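I have now been a customer of the same home internet company for 79 days and I would like to post through it.

The company is called Prirar. You have not heard of it. I hadn't either until it bought Planico, which had bought Valente, which was the one I signed up with.

My Valente bill was 300 cents under forty bucks. I know that's a weird way to put it. It's how their app puts it. The app shows everything in cents now and support calls this "a display preference."

It is not my preference.

The first Prirar bill had four lines. Service. Taxes. "Legacy continuity." And "adjustment (see adjustment)."

I looked for the adjustment. There is a tab for it. The tab says no adjustments have been made to your account at this time.

The legacy continuity fee, and I have this in writing, is the fee for continuing to have what I had. So I asked what happens if I decline the continuity. They said then I wouldn't have continuity. We both sat with that for a minute.

Phone support is open 9 to 5, Mountain time. I am not on Mountain time. As far as I can tell from the accents and the small talk, neither are they.

Hold music review: one piano, one saxophone, and a man who breaks in every ninety seconds to tell me I could be doing this online. Sir, I came from online. Online sent me here.

I was caller number 471 at one point. I don't think that was my place in line. I think it may have been my place in history.

First rep, very nice, told me my account didn't exist. Great, I said, then I don't owe you anything. She put me on hold and came back and it existed.

Second rep, also nice, told me I had two accounts, one under my name and one under my name with the middle initial. The one with the initial has faster internet. I asked to be him. There's a form.

The form wants a "proof of self-relationship." I sent my driver's license and, for the other box, my driver's license.

Desk, and another shot:

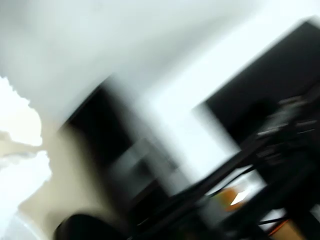
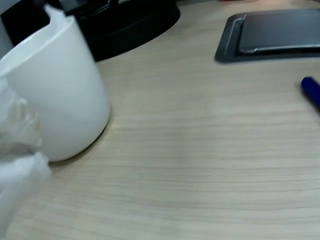 Aidan Hayes replied that I should ask for retention and say the word "cancel" three times before they finish the greeting, that it worked for him back in April, and that he has since been charged a retention fee.

Aidan, I tried it. I got as far as two cancels and the system said "I heard: channels. Is that right?" I now have a free month of a sports package from a country I can't place. It's mostly handball. The handball is pretty good.

Third rep was in retention. You can tell because the voice drops and they start using your first name like you're on a ledge.

Retention offered me a loyalty rate. The loyalty rate is higher than my rate. I pointed this out. He said yes, but it's locked in.

I asked about leaving altogether. There's an early termination fee on my contract. I asked which contract, seeing as the Valente one ran out last year. He said my contract renewed when I opened the email telling me they'd been bought.

So I'd like to apologize to my mother, who told me for twenty years not to open things.

By the way, the other company that serves my street is Stomov. I called them to switch. The recording said, "Thank you for calling Stomov, soon to be part of the Prirar family."

I hung up. I got a text asking how I'd rate my call.

I gave it a one. The text said thanks, and would I like to tell them more. I wrote six paragraphs. It said replies to this number aren't monitored.

For those asking about the speed: it's fine. This is the part that makes me craziest. The internet itself has worked the entire time. I have a perfectly good connection and I'm using all of it to complain about the connection.

If they had just sent me a bill with one number on it, I'd have paid that number until I died. I'm the easiest money in America. I still have a gym.

Instead I've got a folder. I've never been a folder person. It has tabs. I'm on a first-name basis with a reference number.

It ends in 1273 if anyone at Prirar is reading. Read it slowly to your system, it doesn't like the seven.

A few people want to know if I've filed a complaint with the state. I have. The state's website timed out on the last page, and I'd like to be clear that was the state and not Prirar, because I'm a fair person.

Filed it again on paper. Bought a stamp. Do you know what a stamp costs now? I had to go sit in the car.

Update: a letter came. Real paper, nice logo. It says my case has been reviewed, and as a one-time courtesy they're taking off the legacy continuity fee, effective July 30, 2024.

There's a processing charge for the courtesy.

It's less than the fee, by a little. I did the math in cents. I'm thinking in cents now.

I'm taking the deal. Please don't reply telling me to hold out. Some of you have been on the phone with these people for a year and I can hear it in your typing.

Update to the update: the account with the middle initial got a letter too. He gets his courtesy free.

Anyway, handball's on in ten minutes if anybody wants the login.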